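Perchero de pie para la oficina: ¿sí o no?

lolamarengo
Hola a todos. Estamos montando una oficina en un altillo diáfano, con suelo de tablas claras, y no hay armario. He visto un perchero de árbol de Durnmont por 69 euros y me tienta. ¿Aguanta o se cae con dos mochilas?

murray_g
Yo tuve uno y acabó en el trastero. En octubre, con los abrigos gordos, se iba siempre hacia el mismo lado. Barra de pared y listo.

tornillo_flojo
Pues no estoy de acuerdo, Murray. Depende del peso de la base. El mío es un Tendelow, le cuelgo hasta 8 kilos y ni se mueve (eso sí, repartidos).

lolamarengo
Lo de la pared no me dejan, el casero no quiere ni un taladro :(

asanka.t
Nosotros lo tenemos de madera, alto, con los ganchos en ramas, detrás de una silla negra de malla. Al fondo es todo mampara de cristal, así que de barra nada.

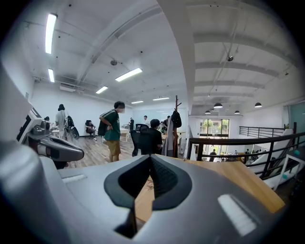 Mi truco es colgar las mochilas pegadas al tronco y dejar los abrigos largos por fuera. Y cuidado con las ruedas de las sillas, que se comen los bajos de los abrigos.

murray_g
Bonito es, no digo que no. Pero yo sigo con la barra.

lolamarengo
Gracias, Asanka! Me lo pido y ya os cuento.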